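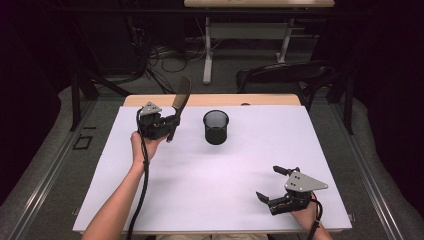 Attachment 1 – black mesh cup, standing on the white sheet, light wood table.

Ticket: pencil cup falls over on sheet / sheet creeps
Opened by: Benoît Gaillard
Product: Cordier mesh cup (black), Datier white table sheet
Bought from: Sistasstead web store, same order
Status: Waiting on customer > Reopened > Closed

Benoît Gaillard, 9:40
Hi. Bought the cup and the sheet together in May. Cup is fine empty. Put pens in it and it goes over, mostly toward the near side of the table. Happens maybe 3 times a day, pens all over the floor. Cup doesn't look bent to me. Also the sheet creeps toward the front of the table during the day and I have to shove it back. Don't know if it's one problem or two. Can I swap the cup for the heavy one?

Prorkden Support, 10:15
Thanks, got the photo. Couple of things to check before we swap anything:
- does the cup rock if you push on the rim with one finger, empty
- same test on bare wood, off the sheet
- how many pens and which kind
- anything under the sheet? tape, pads, crumbs

Benoît Gaillard, 10:50
Empty, on sheet: rocks a little. Tiny click.
Empty, on bare wood: no rock at all. Tried it down by the corner and again further back, same.
Pens: up to 20. Mostly markers, the fat ones, plus long scissors and a steel ruler that sticks way out the top.
Under the sheet: nothing I put there. Will lift it and look.

Prorkden Support, 11:05
OK so the base is probably flat, if it sits still on the wood. Take the ruler and scissors out for now, they're most of the tipping. Lift the sheet all the way, wipe the table and the back of it, let both dry, lay it down again starting from the far edge. Then try the cup in the same spot near the middle.

Benoît Gaillard, 1:20
Lifted it. Found 2 dried blobs of glue stuck to the table, pretty much right where the cup goes. Not mine, the table was second hand, must of been there the whole time. Scraped them off with an old card, wiped with a damp cloth, dried.
Cup on sheet now: no rock, no click.
Markers back in, no ruler: stays up. Bumped the table on purpose, still up.
Sheet still moves tho. Less, but it moves.

Prorkden Support, 1:35
Good, that's the cup then. For the sheet use the clear corner dots, they should be in the sleeve behind the instruction card – lots of people throw them out with the card. One per corner, press 5 seconds each. Don't use double sided tape, it pulls the finish off some tables.
If the dots are gone tell me and I'll mail a set. Marking this as waiting on you.

Benoît Gaillard, 4:10
Sleeve went in the recycling weeks ago, sorry. Please send dots.
Ruler lives in the drawer now. Still want to know if the heavy cup fits the same pens, my kid has a huge set and wants them all out on the table.

Prorkden Support, 4:30
Dots going out with the next mail run, no charge. Heavy cup has the same opening, only the base is different, so same amount of pens. Wouldn't buy it just for this. A second regular cup is cheaper and you can split the markers between them.

Benoît Gaillard, 8:45
Reopening, dots came. All corners done, sheet hasnt moved since yesterday morning. Will get a second cup. Can close.

Prorkden Support, 9:00
Closed. Cause: dried glue under sheet + cup top heavy. Cup not replaced. Corner dots sent, 1 set.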